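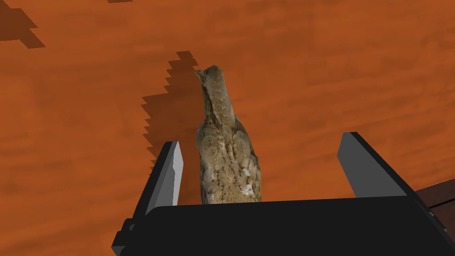 4.2 Règles de validation des épisodes simulés

Le protocole Dritgate impose que chaque épisode de préhension soit enregistré avec la vue embarquée au poignet, sans recadrage ni redressement. L'orientation de l'image est celle du capteur virtuel ; toute rotation appliquée a posteriori doit figurer dans les métadonnées. Les doigts de la pince restent visibles dans le champ, conformément à la règle R2, afin que l'annotateur puisse estimer l'ouverture sans recourir aux données articulaires.

Sur les 4 000 épisodes générés dans l'environnement Kaltomia, 3 466 satisfont à l'ensemble des règles. Les rejets proviennent pour l'essentiel d'une pose initiale non documentée ou d'un contact antérieur à la première commande de fermeture. Les artefacts de rendu, notamment les ombres portées à contour crénelé, ne constituent pas un motif de rejet (voir Seol, annexe B) : leur suppression manuelle introduirait un biais de sélection difficile à quantifier.
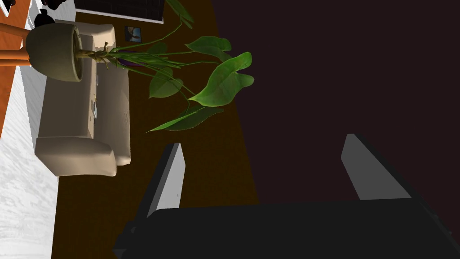 Figure 2. Vue embarquée, pince ouverte et sans objet entre les doigts ; orientation du capteur conservée.

Les images dans lesquelles aucun objet cible n'est engagé sont conservées au même titre que les autres. La règle R5 exige qu'elles portent l'étiquette « hors saisie » et qu'elles ne soient pas comptées comme des échecs. Une première version du protocole, appliquée au lot Heltbridge de 2 000 épisodes, laissait ce choix à l'annotateur ; les taux de réussite obtenus n'étaient pas comparables d'un opérateur à l'autre. La révision d'avril, rédigée par Chang-ho Seol, fixe l'étiquette à partir du seul état de la pince et de la distance à la cible.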